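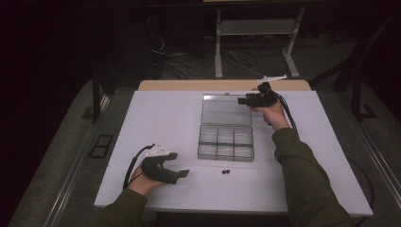

Both grippers over the board, sorting box open, two of the small parts down in front of it.

Hand-held gripper pair, shared shop build – jaw pads and cable drag

ekinnunen
Posted in Builds and Projects, 7:40 pm

Second version of the hand-held pair is together. Same idea as the first one I posted in June: you hold one in each hand, do a job with them, and the marker plates on top let the tracking side work out where each one is. Kaisu did the plates. I did the jaws and the wiring.

The job right now is small parts into a compartment box. Six compartments, clear plastic, hinged lid with a little metal latch. I picked it because it is annoying. The parts are small, dark and round, and they roll if you look at them wrong.

Two problems I would like opinions on.

1. The flat pad on the jaw finger. It is fine on the edge of the box and fine on the lid. On the small round parts it pushes them away about half the time before the jaws close.

2. Cable drag. I used coiled cable on the left one and I can feel it pulling when I reach for the far side of the board.

k_hirvonen
7:58 pm

For the record I said straight cable from the start.

Plates are good as they are, please don't move them again. Every time one gets unscrewed I have to redo the calibration and it takes me most of an evening.

sani_o
8:15 pm

On the pads, flat is wrong for anything round. Cut a shallow V into one side and leave the other side flat. I did this on a desktop arm for picking up bearing balls and went from dropping a third of them to dropping hardly any. Soft material helps too, but the shape matters more.

What are you using for the pad?

ekinnunen
8:22 pm

Stick-on rubber sheet, cut with scissors. I have a V version drawn but I was worried it would be bad on the lid. The lid edge is thin and I want one pad that does everything.

sani_o
8:31 pm

It will be a little worse on the lid. I would take that trade.

baltport_tyyne
8:50 pm

I disagree with the V. It works great for one size of part. Then you change to a smaller one and it sits down in the groove and you can't let go of it cleanly. I would keep the pads flat, make them softer, and come in lower. Most of the rolling is from closing the jaws while they are still above the middle of the part.

Also, why a white board? It looks clean but it shows glare under our lights at the Surkent shop. We went to gray and our tracking got better.

k_hirvonen
9:04 pm

White is fine for us. The dots we track are on the plates, and the board doesn't come into it. The dark parts also show up well on white when you go back through the recordings.

Agree with Tyyne on coming in lower. Eetu grabs from too high.

ekinnunen
9:10 pm

I do not grab from too high.

elli_k
9:26 pm

You do. I have watched you chase the same part across the board four times.

One thing from using them myself: the grip is too fat for my hand. After 200 picks my thumb was done. If you are reprinting anything, can the handle come down 7 mm? I could use it a lot longer.

ekinnunen
9:33 pm

Handle I can do. It is a separate print from the body so the plate stays put and Kaisu can relax.

sani_o
9:41 pm

On the cable, clip it to your sleeve at the forearm with a loop of slack. Then the pull goes to your arm and the gripper feels free. Costs you one strip of hook and loop.

baltport_tyyne
9:55 pm

Second that. Or run it overhead, but that's more work and you will hit it with your head.

ekinnunen
10:12 pm

OK, plan for this week:

Straight cable on both, clipped at the forearm.
Handle down 7 mm.
One set of flat pads in softer rubber and one set with the V, same parts, same box, 300 picks each. I will count drops for both and post them in this thread.

k_hirvonen
10:15 pm

Somebody else should do the picks. You already want the V to win.

elli_k
10:19 pm

I'll do them, after the new handle is on.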